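**Fustari Grasp Planner, version 6**

Fustari plans grasps on thin, folded and overlapping parts from a wrist camera feed. It runs on the Grasen controller and needs no part models.

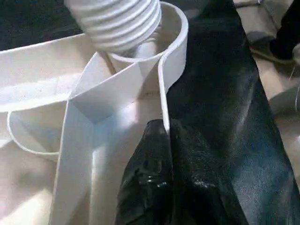
Plans are refreshed every 80 ms while the fingers close. If contact is lost, the planner backs off and picks a new approach. White-on-white parts need the low-contrast setting, found under Perception.

- Order no.: 1164
- Install size: 195 MB
- Interface: Floditz bus

Updated Jul 30, 2020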